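How often should I oil a wooden worktop?
Posted by Jade Fehr, Nutthorpe

Hello all, we've inherited a solid wood worktop with the house and I haven't a clue how to look after it. The lady before us left half a tin of oil under the sink and no note! Is once a year enough, or am I already behind?

Ostrowski
Once a year is fine if you don't cook much. We do ours every August with the windows open, and I always give it a light going over with 240 grit first – well, whatever is in the shed.
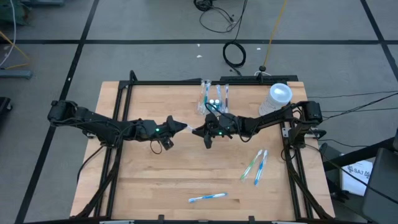
Thin coats are the thing, my dear. Wipe it on, leave it a little while, wipe off whatever hasn't gone in, and let it sit overnight before the second. And please lay the oily rags out flat outdoors to dry, as they can catch fire if you bundle them up.

Uvis
depends on the oil, read the tin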